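Home | Papers | Authors | Contact

4.2 Clearing the side table

We were fond of this task from the start, humble as it is – tidying around a telephone asks a good deal of a machine, what with all those cords. 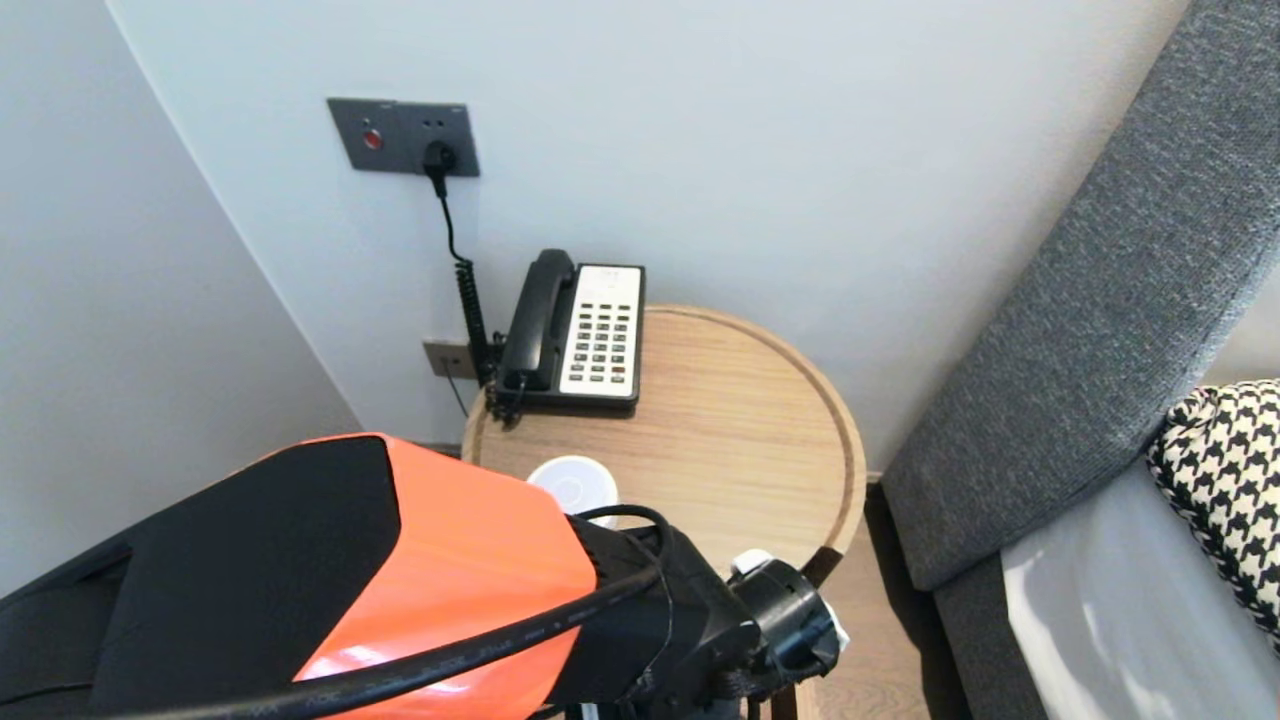 Figure 4. The arm at the round side table, with the desk telephone behind.

Of 59 attempts, 9 needed a person to step in. We would not call the chore solved yet.

Comments

Ghada Chidiac: Did the coiled cord ever snag?

Walid Farah: My kids manage worse!

© May 2026 Pellurthorpe | Back to top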